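04/08/2018

Well, I've gone and done it. After months of reading about machines that learn by watching people, I'm finally making some examples of my own, and I'm having far more fun than a grown man should have sorting bracelets.

The project is called Junder (Hefin Prosser picked the name, and I've stopped asking what it means). The idea is simple enough. I hold a gripper in my hand, squeeze it shut, open it again, and the camera on it records everything I do. Later, all those recordings go into the learning program, which tries to work out what a good grab looks like. The target for this first round is 400 goes at picking up jewellery and putting it in a tray. I've done 70!

Why jewellery? Mostly because it's awkward. Blocks and cups behave themselves, and I'd had enough of them by the spring. A string of beads flops about, changes shape as you lift it and slides off in a direction you didn't expect. A stiff cuff is a different job altogether – you have to come at it from the side, or it just spins.
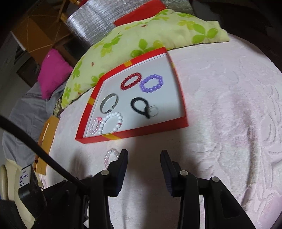
I work on the bed as well as on the table, and the bed is much harder. Everything sinks a little, so the fingers have to press down into the sheet before they close, and if I press too hard I come up with a pinch of bedding and no bracelet. My first 11 tries were dreadful. I kept them all, though, in a folder of their own, as Hefin reckons the fumbles might be worth something too.

Some things I've picked up so far:

- Go slowly. Slower than that. My early recordings look like a seagull stealing chips.
- Change the layout between goes, even when you can't be bothered.
- Stop after eight in a row. My wrist gets lazy and every grab starts to look the same.
- Say out loud what you're going for. It doesn't get used, but it stops me dithering.

I'm taking the first batch over to Flesden next week so we can start the training on Hefin's machine, which is a good deal quicker than mine. The proper test, with the arm doing the picking, is pencilled in for October. Before that I want to try necklaces – long, thin, tangly ones. If you've got any old chains you don't want back, do leave a comment!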